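Lorex opens Prindanau campus stage to staff in March

WUSBRIDGE – Lorex will open the second stage of its Prindanau campus in March. The stage adds 222 desks, a 500-seat theatre and a planted inner court with 300 native trees.

Aerial survey footage of the court will be released monthly. Flights are limited to early morning and are flown by contractor Ra.

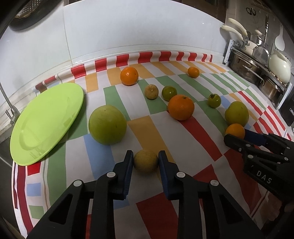
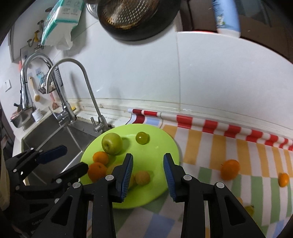 Fruit and a lime-green plate on a kitchen counter.

"Grading of the court is complete and irrigation is being tested zone by zone," said Gareth Lightfoot, site program manager. "Paving on the north side – the last open item – follows."

Vehicle access remains by Gate 2.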